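4. How people decide that a peach is ripe

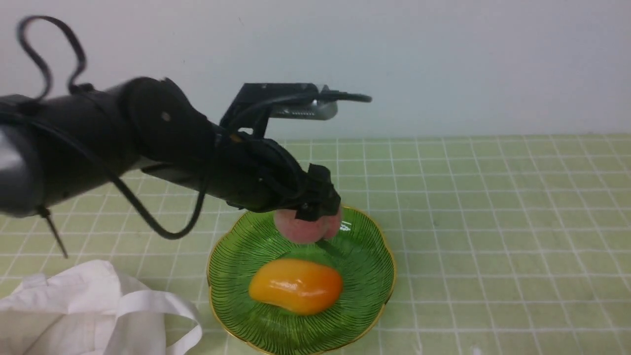
Figure 1. A peach at the green plate.

Noemí Cortés thinks we started from the wrong end. Squeezing is what people say they do, she told us after reading a draft, but watch them at a market stall and they go for the smell first, and half of them never press the fruit at all. I went back to my field notes after that, a little grumpy, and I have to admit she had a point (though only up to a point, and I'll get to that).

So let me start with smell. In the 32 kitchen interviews I did for this study, I asked everyone the same opening question: how do you know when to eat it? I'd expected thumbs. What I got was a lot of people lifting an imaginary peach to their nose! One man in Kurora said his grandmother could tell from the doorway whether the bowl was ready, and that he'd spent years pretending he could too. Others talked about the skin near the stem and the way the yellow under the blush goes from greenish to something closer to butter.

Pressing came up later in the interviews, usually after I'd handed over a real peach. And this is where I part ways with Cortés a bit. Once the fruit was in their hands, nearly everybody pressed it, mostly up by the shoulder, and mostly without breaking off whatever they were saying. I don't think these people were wrong about themselves. I think the pressing is so ordinary to them that it doesn't count as a method, the way you wouldn't list "opening the fridge" as part of a recipe.

The stall keepers at the Shen market have their own view of all this, as you might guess. A pressed peach bruises by the evening, and they're the ones stuck with it. Two of them now set out a single tester for customers to handle, which I found charming, and which seems to work fine until about noon, when the tester has turned to jam. The grocery in Brirkico went the other way and sells its peaches in closed boxes of 3, sorted by the day you plan to eat them. Shoppers there told me they like the boxes and don't trust the labels. They take them home, open them on the counter, and press every one.

I'll come back to the boxes in section 5, where the question is what people do with a peach they've judged too early. Paper bag, windowsill, or back in the bowl next to the bananas: opinions on this were much stronger than anything I heard about ripeness itself.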